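Gaurav Chaturvedi
@gauravchat_desk · Apr 8, 2021

Thread on pencils, and on putting them back in the cup when you're done. I sorted out the shared table this week and a few people asked what I did, so I'm writing it down in one place.

Background first. We have one long table that everyone uses for marking up drawings, filling in forms, working things out on paper. The pencils are meant to live in a cup on it. Most of the time they were in pockets, in coat linings, behind the radiator, or on the floor.

I started by collecting every pencil I could find. Drawers, windowsills, the box of cables, the kitchen. Chantelle Tshabalala emptied her bag on the spot and handed over a handful without a word.

Then I tested them. Scribble a line, rub it out, see what's left. A lot of them failed at the rubbing out. Old erasers go hard and shiny and smear the line into a grey patch. If yours does that, try rubbing the end on a bit of rough paper first. Sometimes that takes the hard skin off and it works again.

If it doesn't, the pencil still writes. I put those in a separate drawer and labelled it "no rubber". Mamta Upadhyay has already asked me to change the label.

Next was sharpening. We had a Vasine desk sharpener that chewed the wood and broke the lead every second go. I gave it a clean and it still did it. Replaced it with a small metal hand one from Gallardo. Slower, makes a better point, fits in the drawer.

Tip for hand sharpeners: turn the pencil slowly and keep it straight. Most broken points I see come from people leaning on it at an angle. Empty the shavings while you're there, please.

If the lead keeps dropping out in short bits however careful you are, it's probably broken inside the wood from being dropped. You can sharpen past the break if you're patient. I gave up on 9 of them.

Now the cup. We used to have a wide one, an old biscuit tin really, and everything ended up in it. Pens, screws, a teaspoon, somebody's earring. You had to tip it out to find a pencil.

So the new rule is that the cup is for pencils and nothing else, and it stays on the table. Pens go in the drawer. Screws go wherever screws go, Kwame Essien is in charge of that.
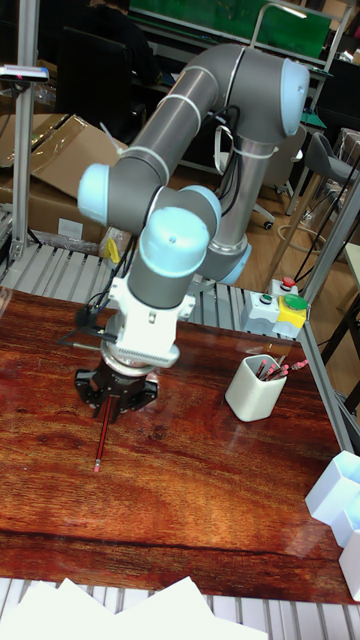 Points up or points down is the question I've had most replies about. I go points down, erasers up. You don't stab yourself reaching in, and when you pull one out you're already holding it near the right end.

The argument for points up is that the lead doesn't get knocked on the bottom. Fair enough. A folded bit of kitchen roll in the base of the cup fixes that, and you can swap it when it goes grey.

Don't fill the cup. This made more difference than anything else I did. When it's packed tight people pull one out and three come with it, and then they put none of them back. Leave enough room that a pencil drops in without having to aim.

The spares are in a box on the shelf by the door. When the cup runs low, take a few from there. I bought a pack of 12 from Grinine to top up what we had, and I don't expect to need more before July.

Someone asked why I don't just buy a box of 300 and let people lose them. Loredana Donati worked out we could afford it, to be fair. But I'd still be finding them in the cable box – and I don't want to sharpen 300 pencils.

On the table itself: wipe it down with a slightly damp cloth and dry it straight away. Graphite dust doesn't look like much until you put a clean sheet of paper on it and lean on it with your forearm. Do the same with the eraser crumbs. Brush them into your hand, don't blow them. They only end up in the gap where the boards meet and then you're in there with a toothpick. Ask me how I know.

For the grey marks that won't wipe off I used a plain white eraser on the table top, very lightly, in one small area first. It lifted most of them. I wouldn't use anything scratchy on a shiny finish.

Reply to a few questions from this afternoon. No, I haven't tried the Flultura ones. Yes, HB is fine for nearly everything we do. Softer ones are nice to write with but they smudge and need sharpening all the time.

And no, I'm not writing names on them. We tried that with mugs and it ended badly.

First few days so far: the cup has had pencils in it every morning I've looked. One went missing on Tuesday and came back the next day with teeth marks in it. I've put it in the "no rubber" drawer for now.

Will add to this if the kitchen roll idea turns out to be rubbish. Scissors are next – if you've got the orange ones, I'd like them back by Monday.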